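The Left One

The ticket said the left gripper was lying.

Skye Dow read it twice at her desk and then carried it, on her phone, down to the cell, where Eleri Morgan was sitting on the carpet with her back against the aluminum rail, eating crackers out of the sleeve.

"Lying how?" Skye said.

"It says it's closed when it's open. Or a bit closed. It depends."

"On what?"

"If I knew that I'd have put it in the ticket."

Skye ducked past the curtain. She had been against the curtains, which made the place look like a booth where someone would guess your weight, but Rhydian Penry had wanted the light kept even, and Rhydian signed for things. The frame she had put up herself over a long weekend, with the struts and the crossbar and a borrowed level, and she still looked at the left post every time she came in to see if it had moved.

"Igor's already been on it," Eleri said. "He says it's the firmware."

"Igor's in another city."

"He looked at the logs."

Igor Olszewski worked for Zatix, who had sold them the grippers, and in Skye's experience he looked at the logs the way some doctors look at the ceiling. It had been the firmware in spring, when the trouble was a loose connector. It had been the firmware the time someone had plugged both units into the same port on the hub. Once it really had been the firmware, and he had sent cake.

"What did he want us to do?"

"Update to Flaven 2 and recalibrate. He says it'll take 75 minutes and then it fixes itself."

"Does it say what it fixes?"

"Stability," said Eleri, and ate a cracker.

Skye had a low opinion of stability. It turned up in every set of release notes she had ever read, always near the top, and she had yet to meet the person who could say what had been falling over. She picked up the left gripper and worked the finger back and forth. It moved the way it ought to. There was no grit in it and the screws on the plate were tight. On the monitor outside the curtain the number rose and fell along with her hand, perfectly smooth, like a child behaving for a visitor.

"Looks fine to me," she said.

"It's fine when you hold it."

"What does that mean?"

"It was fine when Rhydian held it too. It was fine when James held it. Then I put it through a whole run and it goes off, and everybody tells me to squeeze more evenly."

Skye put it down. She had been about to say something about squeezing more evenly.

She asked for the old runs. There were 215 of them from this setup, and Ertuğrul Eren, who had the unthankful job of deciding which were any good, had flagged the bad ones in a column of his own with remarks such as "no" and "again no." He came down when she called him and stood outside the curtain with his arms folded.

"I'd throw away the whole week," he said.

"That's a lot of Eleri's week."

"It's a lot of mine also. I've watched it."

"Does it happen at the start of a run, or at the end?"

He thought about it. He was a careful man, and she liked him for not answering at once. "Not at the start," he said. "She reaches for something, and it goes. Then it comes back, mostly. Then she reaches and it goes."

"Reaches with the left?"

"With the left. Far."

"Igor says it's temperature," Eleri put in. "He says the sensor warms up over a run."

"Then it wouldn't come back," said Skye.

"I told him that. He said it was a known behavior."

The cell had a routine of its own, which Skye had written out and taped to the desk in the days when she still believed people read things taped to desks. Power up the hub before the grippers. Open both fully and let the software take its zero. Close both fully. Check that the two numbers agree. Set out the dishes from the list for the day and go. When you were finished you wiped the finger pads, hung the grippers on their hooks with the cables down, and wrote your name in the book. She went and looked in the book. For most of the week it said E. Morgan, and once it said James, with a drawing of a fish.

"You do the zero every time?"

"Every time."

"With your arms where?"

"Where I start. Close in." Eleri got up, brushing crumbs off her front. "You want to see me do one?"

She pulled her white sleeves down to the wrist, took a gripper in each hand and stood at the table.

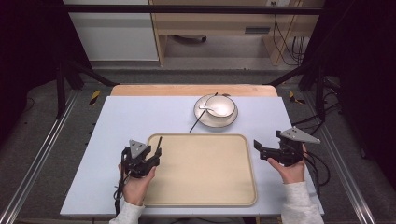 Page last changed: July, 4:40 p.m.

"Don't move anything yet," said Skye. "Open them and leave them open."

"They're open."

"Ertuğrul, what have you got?"

"They agree," he said from the monitor. He sounded disappointed.

Skye crouched so that her eyes were level with the tabletop. She didn't look at the gripper at all this time. She looked at the black cable hanging from it past Eleri's wrist, toward the near edge of the table, and she tried to remember who had routed it. The answer, annoyingly, was that she had. She had measured it with the arm held in close, because that was where her own arm had happened to be.

"Now go for the bowl. Slowly. Left hand."

"I'd normally use the right for the bowl."

"Use the left."

Eleri reached out over the tray. Halfway there the cable came up and lay along the edge of the table, and a little farther on it stopped having any slack in it.

"There," said Ertuğrul. "It thinks it's closing."

"Are you squeezing?"

"I am not squeezing," said Eleri, with some force.

"Come back."

The cable drooped.

"It's open again," Ertuğrul said.

They did it again, and then with the right hand, which had a fat loop of cable behind it and could have reached the curtains without complaint. The right number stayed where it was. Skye had Eleri hold the left one out at full stretch while she pinched the cable and fed it forward by an inch, and Ertuğrul read the number out in the flat voice of someone calling a lottery he hasn't entered. It went up when she let the cable go loose and down when she let it pull.

"So it's the cable," said Eleri.

"It's something the cable is pulling on." Skye didn't trust a cause that came this easily, and she had been pleased with herself too early before. "Go hang it up. I want the back off."

She took it to the wooden desk and undid the cover. It was a cheap little thing inside, which she had always suspected and the price had always denied. The cable came in through a clamp, and the clamp was supposed to take the load. A short lead ran on from there to the sensor board. She tugged on the cable gently and watched the clamp do nothing whatever. The cable slid straight through it, the lead went tight, and the board at the end of the lead rocked on its one remaining screw.

"Where's the other screw?" said Eleri, over her shoulder.

Skye tipped up the cover and it fell out onto the desk.

She phoned Igor on speaker. He was friendly, as he always was, and had them on his list for the update that evening.

"The board's loose," Skye said. "The strain relief doesn't relieve anything. When she reaches, the cable drags the board, the sensor shifts against its magnet, and you get a reading."

"That's interesting," said Igor. "What version are you on?"

"It has a screw out, Igor."

"Sure. But on the new version you would have had a warning about that."

"A warning that said what?"

There was some typing. "'Check stability,'" he said.

Ertuğrul walked to the far side of the curtain and stayed there for a while.

She put the screw back with a dab of threadlocker and packed the clamp with a turn of rubber tape until it bit. The cable she ran again from the beginning, with Eleri standing at the table with her arm stretched out as far as it would go, complaining. Eleri was shorter than Rhydian and shorter than James, and she leaned where they only reached, and it struck Skye that all three of the people who had pronounced the gripper healthy had done so standing upright with their elbows in. She left a good loop at the back, the same as on the right. She thought about opening the right one as well, decided it was fine, thought about who else had decided things were fine that week, and opened it. Its screws were both in. The clamp was just as useless. She taped that too.

Then she crossed out a line on the sheet on the desk and wrote over it: take zero with arms in, check again with arms OUT, over the far dish. She underlined the word that was already in capitals.

"You could put my name on that," said Eleri. "The Morgan test."

"You could put it in the ticket."

"I put it in the ticket. I said it depends."

Rhydian came by when they were on the fourth run of the new set, and put his head through the gap in the curtain with his coat already on. He asked whether the update had helped.

"We haven't done the update," said Skye.

"Igor says it'll make the whole thing more stable."

"I'm sure he does."

"So is it fixed?"

She looked at the monitor, where both numbers were sitting level while Eleri leaned right across the table after the spoon. It had looked good that morning too. "It's fixed for four runs," she said. "Ask me at 260."

Rhydian said he would tell them upstairs it was fixed. When he had gone, Ertuğrul opened his column, scrolled back to the start of the bad week and began, without hurrying, to type "no" in the rows that were still blank.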